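Section 6. When one gripper stops answering (the sofa fault) 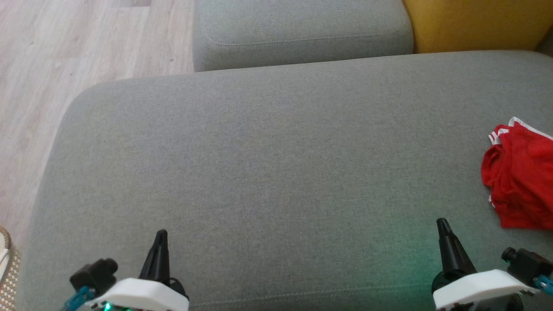
I'd had the Steteo two-arm kit folding laundry for most of April before this one bit me, so I'm writing it up properly. It shows up on soft surfaces far more than on a table. One finger is told to close, it presses into the cushion, the servo strains against the padding and after a bit it shuts itself off. The other arm carries on as if all is well, and that's the dangerous part!

What you'll see in the log is error 448 on the gripper channel, usually after a load reading over 784. If you get 448 without the high load, skip to step 5, it's probably your cable.

CAUTION: a tripped servo can wake up at full torque when the power comes back. Keep your fingers (and sleeves, ask me how I know) out of the jaws until step 4 is done.

1. Press stop on the controller. Don't just close the Wiriya window on the laptop, the arms keep holding their last position if you do.

2. Support both forearms with your hands, then switch off the motor supply. They drop quicker than you'd think. I let one go on a Sunday morning and cracked a housing.

3. Wait for the servo to cool. If it's too warm to rest a fingertip on, go and make a tea.

4. Set the torque limit to 200 in the gripper settings and save it before you turn the motors on again. Mine had gone back to the factory value after an update, and I'd never thought to check.

5. Switch off again, unplug the gripper lead, look for bent pins and push it home until it clicks. Mine felt fine and wasn't.

6. Power up, open and close each gripper in the air a few times, then try one cloth.

Note: raise the working height a little in the Brullel file if you're on cushions. Igor Zelenák, who wrote the folding routine, told me it assumes a hard top and reaches for the cloth from below it. I've lifted mine by a finger's width and haven't had a trip on the left arm yet. The right one still does it now and then on thick towels.

If 448 comes back straight after step 6, stop there and swap the servo (see section 7).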